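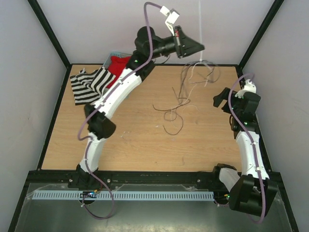
Casual baker's hand wanted at Furnon, Trenstead (early starts, free bread)

G'day, and thanks for clicking through. I run Furnon, the little bakery on the corner opposite the Trenstead post office, and I'm after one more pair of hands for the ovens and the bench. If you've bought a fruit bun from us at the Zurnport market you've probably met me already. I'm the one with flour on my glasses.

The job is three or four mornings a week, starting in February. We kick off at 3.30 am and you'd be out the door by 10, or a bit later when the cafe orders are heavy. I know that start time scares people off. It scared me too, and I still grumble about it every winter, but you do get your whole afternoon to yourself and the drive in is very peaceful – just you, the kangaroos and the milk truck.

What you'd be doing

Mostly shaping, proving and baking. We make a white sourdough, a rye, a seeded loaf that sells out before everything else, and a sweet dough that turns into buns, scrolls or finger rolls depending on the day. On a quiet morning we bake about 300 loaves. Before a long weekend it's 600, plus the buns, and we all go home and lie on the floor.

You'd also be scaling dough, filling tins, loading the deck oven, bagging orders and doing your share of the washing up. I do mine as well, so you won't be stuck at the sink on your own. Once you've found your feet I'd like you to take over the rye completely. It's a sticky, bad-tempered dough and I love it, but I'd be glad of some company in looking after it.

The oven is a Suominen, second-hand, and older than my eldest child. It runs hot at the back left and you'll learn to turn things without thinking about it. The mixer is newer and much better behaved.

Who I'm looking for

Someone who turns up. I can teach shaping, I can teach scoring, I can teach you how to tell a proved loaf from an over-proved one by giving it a poke. What I can't do is knead and answer the phone at 3.45 to hear that your alarm didn't go off (again).

Bakery or kitchen experience would be lovely but you don't need any. Home bakers, please do apply! So should anyone coming back to work after kids or illness, or anyone who's just sick of their desk. You'll be on your feet the whole shift and flour bags are heavy. We split them into tubs for carrying, so have a chat with me if lifting is a worry and we'll see what we can sort out.

You will need your own way of getting here, as there's no bus at that hour. A driver's licence would be a real bonus, because every so often I need someone to take the van over to Zurnport with the cafe deliveries.

If you're allergic to wheat, eggs, nuts or sesame this sadly isn't the place for you. It's all in the air.

Pay and the rest of it

It's a casual position, paid at the proper award rate for your age and experience, with the early morning and weekend loadings on top. Super is paid as well. I do the pays myself every fortnight and you'll get a payslip you can read. You take home bread whenever you like, and there's coffee and eggs on toast at half past six, which is the best part of the morning by a long way.

There's some chance of this growing into a permanent part-time job by next summer if we take on the second cafe. I won't promise it, but I'd like it to happen.

How to apply

Write me a short note and drop it in at the shop, or send it through the contact form on our website. Tell me a bit about yourself, which mornings you can do and what you like to bake or eat. A resume is fine if you've got one handy, but please don't go and make one specially.

I'll ring everybody who applies, and I'll ask a few people in for a paid trial shift so we can both see how it feels. Wear closed shoes and something you don't mind ruining. Aprons are on me.

Applications stay open until I find the right person, so if this page is still up, I'm still looking.

Posted January 21, 2023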